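Forum > Musiques > Jazz et improvisées > Concerts et disques live

Sujet : Sigita Stankevičius Quartet, Live au Trumness

ternaire_b
28 mai 2024
Le disque sort en décembre chez Ernach. J'ai écouté la version envoyée aux souscripteurs : 80 minutes prises sur deux soirs au Trumness. Stankevičius au ténor, Do-yoon Jeon au piano, Subira Mohamedi à la contrebasse, Teodoro Malabanan à la batterie. Pour moi c'est ce qu'ils ont fait de mieux. On entend la salle, les verres, un type qui rit pendant l'intro de Cheng.

moquette
Les verres, justement, je m'en passerais. J'étais au deuxième soir et le son était bien plus net que ça. Ils ont monté les micros du public au mixage. Le solo de contrebasse sur Proltard est à moitié couvert.

ternaire_b
Pas d'accord, la contrebasse s'entend très bien au casque. Sur enceintes je n'ai pas essayé.

moquette
Un disque qu'il faut écouter au casque pour entendre la basse, c'est un disque mal mixé.

Mal-soon So
Le ballade en rappel est-elle dessus ? Sur scène elle durait 12 minutes et Jeon jouait presque seul.

ternaire_b
Oui, plage 7, mais raccourcie. Il manque le début au piano.

la_grille
Dommage pour le rappel. Je trouve aussi que Malabanan joue trop fort sur les deux premiers titres, après ça se règle. Le double vinyle est à 758 exemplaires, j'en ai pris un. Sinon, je vends ou j'échange contre des Ernach anciens, velours côtelé brun olive, 15 euros, remise en main propre à un concert :
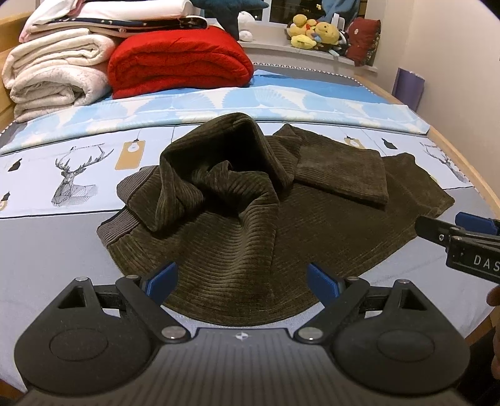
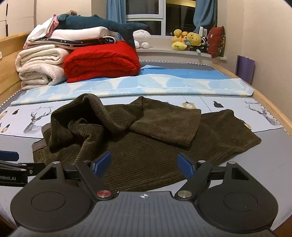 contretemps44
758 exemplaires en tout, ou 758 pour la souscription ? Sur le bon de commande ils parlaient d'un second tirage si le premier part avant la sortie. Et pour Malabanan je ne suis pas d'accord, c'est la prise du premier soir, la batterie était placée contre le mur.

la_grille
En tout, d'après le mail du label. Le second tirage serait en simple, sans le rappel.

moquette
Alors je prends le simple.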